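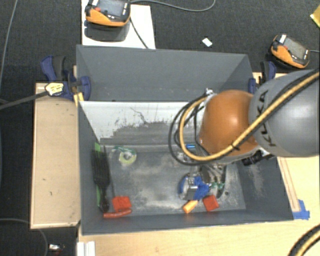 One big bin for small bits: divide it up or get rid of it?

Home storage > Odds and ends
Posted by Wálter Villca, 19th May
Viewed 1235 times

I have a large dark grey rectangular bin that has become the place where every small thing in the house ends up. It has high sides and no lid. In it at the moment there are coloured blocks (an orange one, two red ones, some blue pieces), a black brush, a long green strip that belongs to something I can't identify, a thin dark rod, and various bits that get dropped in when somebody clears a table.

The bin isn't full. Most of the floor of it is bare, but the things slide into groups whenever it gets moved and the small ones finish up against the walls, where they are awkward to get hold of. The long things lie on top of the short things. If I want one block I usually end up tipping the whole lot on to the carpet, which is dark, and then I lose the small dark pieces altogether.

What I would like to know:

Is it worth putting dividers in a bin this size, or do they just fall over?

Would I be better off with several shallow trays, and if so, how shallow? I looked at the Hemmin trays but the listing doesn't give an inside depth.

Has anyone found a good way of dealing with long and short things in the same container?

I don't want to spend much. I would rather keep the bin because it fits where it stands, but I'm not attached to it. It gets used most days, by two adults and a child of six, so anything that needs putting back in an exact order is not going to last.

Joltico
502 helpful votes

Keep the bin but stop using it as one space. I had the same trouble with a deep box of craft things and went through most of the options before I settled on one.

Loose dividers do fall over. The only ones I had any luck with were a tight fit from wall to wall, and even those lifted when something got pushed underneath. If the walls of your bin slope inwards towards the bottom, and a lot of them do, a divider cut to fit at the top will be too wide further down. You would need to cut it to the slope, and make a card pattern first or you will waste material.

What worked was putting smaller open boxes inside the big one. Take everything out, measure the floor of the bin (the floor, not the top opening) and find boxes that cover most of it. Leave a gap along one side for the long things. Your brush and the rod and the green strip can lie in that gap, all in the same direction, and the blocks go in a box. You can lift the box out to play with or sort through and drop it back in, so nobody has to reach down to the bottom.

On depth, for blocks and similar I would go no deeper than the length of your hand. Any more and you are digging again. I used old food tubs for a few months before I bought anything, and I'd suggest you do the same. I found I wanted fewer and larger boxes than I had planned. I started with nine and now have four.

For small dark pieces, line the floor of the bin with something pale. I used the back of a piece of leftover wallpaper. A sheet of thin foam would be better as it stops the boxes sliding when the bin is moved, but cut it a little small or it will curl up the sides.

Also, tip out on to a light-coloured sheet, not the carpet. If you pick up the four corners afterwards everything goes back in one go. We have an old single duvet cover that does nothing else now.

If you do decide on trays, write to the seller and ask for the inside depth. The outside depth normally includes the rim and any feet, and on a shallow tray that can be a good part of the height.

Nulesell
5 helpful votes

Get rid of it. If you don't know what the green strip belongs to then you don't need it. We cleared out a box like that in October and nobody has asked for anything that was in it. Charity shop will take the blocks if there's enough of them to be a set.

Mekolon
200 helpful votes

I'd go along with most of what Joltico says but I would sort before buying or cutting anything.

Empty the bin on to a table. Make a pile for things that have a proper home somewhere else in the house, and put them there the same day. A brush would be in that pile for me. Hang it on a hook or stand it in a pot near wherever it gets used. It takes up a lot of length in the bin and it traps small pieces underneath.

Next, the things that belong together. Blocks with blocks, whatever the colour. I wouldn't sort by colour unless the child enjoys it. We tried, and it lasted until teatime.

Then the things you can't identify. Put them in a bag, write the month on it and leave it in a cupboard. I give mine six months. I don't agree with throwing parts out straight away. I did that once with what looked like a bit of packing strip and it was the runner from a roller blind, and the replacement had to be ordered.

Once you have done that you may find there isn't enough left to need a bin with high sides. You said most of the floor is bare already. A wide low tray might do the whole job, and you could use the bin for something bulky that suits it, such as cushions or outdoor shoes.

If you stay with the bin, stand it on something. Ours went up on a low bench and that helped more than the boxes did. You can see straight down into it and you aren't kneeling. Check that a six-year-old can still see over the side.

Wálter Villca

Thanks. I have emptied it and lined it with white card, and two tubs are in there for now with the long things down the left. The brush has gone on a hook. I haven't bought any trays yet. The green strip is in a bag in the cupboard under the stairs.

Joltico, the walls do slope, so I've dropped the idea of dividers. What did you use to stop the boxes tipping when they are lifted out with one hand?

Joltico

Two holes in the short ends and a loop of cord through each. Knot it on the inside.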